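3.2 Exposure on difficult fabrics

Metering was the part of the study we most looked forward to, and it gave us our liveliest results. Anyone who has used an older film camera with a simple averaging meter knows the problem: point it at something pale and the picture comes back dull and grey, point it at something dark and the shadows turn to milk. What we wanted to find out was how much of this comes from the meter itself and how much from the person holding it. Earlier writing on the subject tends to use printed grey cards and painted boards. These are tidy, but they have no folds, no sheen and no stitching, and ordinary household pictures are full of all three.

We therefore worked with cloth. Both camera bodies in the trial, the Donine and the Bosholm, were loaded with black and white negative film from a single batch, and both were serviced before the first roll went through. The Donine reads the whole view and gives a plain average. The Bosholm gives more weight to the centre and has a needle that is a joy to use, large and steady, with clear marks at each half stop. A separate hand-held meter, the Gesari, was used to check both. In all, 2741 negatives were judged good enough to measure. The rest were lost to fogging at the ends of rolls, or to double exposures on the Bosholm before we learned to wind it on with a firmer thumb.

Pale padded cloth turned out to be a wonderful test subject. Each stitched section acts as a small curved surface, so that within a few centimetres the light goes from a bright ridge to a soft shadow and back again. Satin does something similar in a less regular way, and its highlights shift with the smallest movement of the camera. Bold patterns are harder in another respect, as a white stripe lying across the middle of the view can pull a centre-weighted reading well away from the average (Figure 4).
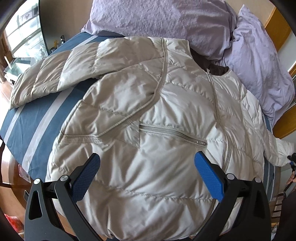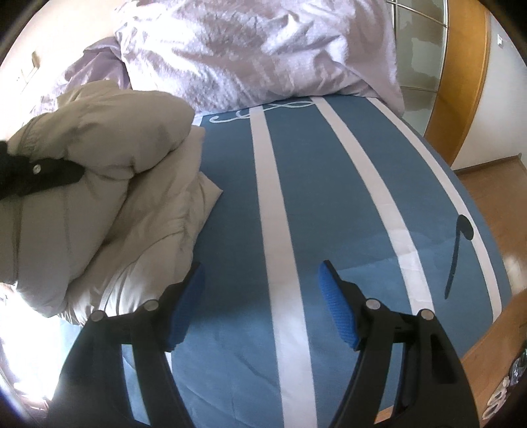

Figure 4. Household fabrics on a bed: an off-white quilted jacket (first picture); a lavender duvet above a blue fitted sheet with white stripes (second picture).

With the Donine, pale subjects were underexposed in nearly every session, just as the handbooks warn. The pleasing surprise was how even the error was. Once we had worked out a correction for a given cloth, it held from one roll to the next and from morning to late afternoon. A user who learned one simple habit, opening up by a stop or a little more for anything close to white, would have brought home a printable negative almost every time. We think this deserves to be better known, for cameras of this type are often dismissed as unreliable when they are in fact very steady and merely need to be understood.

The Bosholm behaved quite differently. Its readings were closer to the Gesari on plain cloth, sometimes beautifully close, but they wandered on striped and checked material. Moving the camera sideways by the width of a hand was enough to change the reading by 2 stops in the worst case. Users who took a single reading and trusted it did poorly. Those who swept the camera slowly over the subject, watched the needle and chose a value near the middle of its travel did very well indeed, and several told us that they had started doing the same with their own cameras at home.

We repeated the whole series in December at the Trương workshop, where the windows face north and the light is weak but very even. There were 17 sessions, each using 20 pieces of cloth in a fixed order. The Donine's pattern came out again with almost no change. The Bosholm's wandering was smaller, which we put down to the softer light and the gentler contrast between stripe and ground. Its battery may also have played a part, as the cell had been replaced shortly before, and we did not have a second fresh one to compare it with. That is a gap we should like to close.

A word on development. All rolls were processed in the same tank at one temperature, with the same person turning it, and a test strip was cut from each and measured before the remainder was examined. Small differences between strips did appear, though they were well below the differences between the two cameras. Density was read at five fixed points on each negative. For the quilted material we added a sixth point on the brightest ridge, since that is where detail in the stitching first disappears in the print. Readings from this sixth point are kept apart from the main table and are discussed with the printing trials in Section 3.3.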